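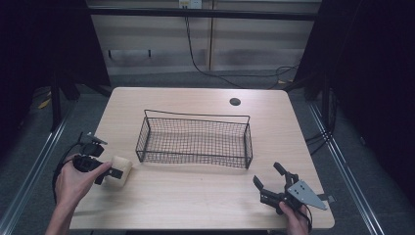
Jarkier Opens Free Sample Lending Room for Home Renovators

Albers, 08/06/2012 — Jarkier, the flooring and wallcovering store on Pusis Street, has opened a lending room where anyone fixing up a home can borrow full-size samples of flooring, wallpaper, tile and curtain fabric and try them out where they will be used. Borrowing is free, and there is no need to be a Jarkier customer.

The lending room opens with 974 samples on the shelves. Every one is large enough to give a fair idea of the finished surface. Flooring comes in panels you can stand on, wallpaper in full-width drops, and curtain fabric in lengths that reach from a standard rod to the sill. Tile is mounted on boards with the grout already in place, as grout color can change the look of a tile more than most people expect.

The idea came out of a trial in May, when the store lent samples to 286 households in Albers and the nearby towns. We were delighted by how many of them came back with a different choice from the one they had made in the store. A gray that looked calm under our ceiling lights went purple in a north-facing bedroom. A dark floor that one family had their hearts set on showed every paw print by dinnertime, and they went home with a mid-brown oak instead and love it!

"We've always handed out the little squares, and we've always known they weren't enough," the store said in announcing the opening. "Seeing a big piece of wallpaper on your own wall at breakfast and again at night is a completely different experience. We want people to have that before they spend anything."

How borrowing works

Sign up at the front desk with a photo ID and proof of address. You can take up to four samples at a time and keep them for a week. If no one else is waiting for them, you can renew once by phone. Large flooring panels fit in the back of most hatchbacks with the seats down, and the store will help carry them out.

Samples can be taped or pinned with the kit that comes in the bag. Please don't glue or trim them. A bit of wear is fine and expected — several of the carpet pieces have already been on stairs, under desks and beneath at least one high chair.

Each sample has a card on the back with the maker's name, the price per square foot or yard, care notes and the rooms it suits. Borrowers are welcome to write on the card. Those notes from other homes have turned into one of the most popular parts of the whole thing, and some of the cards from the May trial are now full on both sides.

Light booth and planning table

The room also has a light booth supplied by Cellik, a local lighting workshop. It switches between 17 settings, from a cloudy winter afternoon to a warm bedside lamp, so visitors can narrow down their choices before taking anything home. It is big enough for two people and a roll of wallpaper.

Next to the booth is a long planning table with graph paper, scale rulers and color pencils. Bring your room measurements if you have them. Staff can show you how to measure around a bay window or a chimney breast, and how to work out pattern repeats, where a lot of first-time paperhangers come up a roll short. 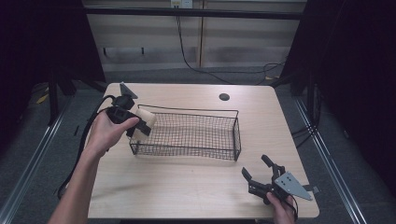
A wire-mesh basket on a light wood-grain tabletop.

Evening classes

Starting next month, the lending room will host short evening classes, with places for 30 people at each. The first covers choosing a floor for a busy kitchen. After that come lining and hanging curtains, papering around switches and corners, and mixing old tile with new when you only want to redo part of a bathroom. Classes are free, but please call ahead to save a seat.

More samples are on the way. Cork, linoleum and a group of washable wallpapers for children's rooms will join the shelves before the end of the year, and the store is asking borrowers what else they would like to see. A suggestion sheet hangs by the door. So far the most requested item is stair runner, in just about every color.

Visiting

The lending room is on the upper floor of Jarkier, Pusis Street, Albers, and keeps the same hours as the store. There is an elevator by the paint counter. Parking behind the building is free for the first two hours, and the loading bay can be used when picking up or returning flooring panels.

About Jarkier

Jarkier sells flooring, wallcoverings, tile and window fabrics for homes of all sizes, and offers measuring and fitting throughout the Albers area.

Media contact: Jarkier Press Desk, Pusis Street, Albers. Reporters and photographers are welcome to visit the lending room during store hours and to borrow samples for their own pages.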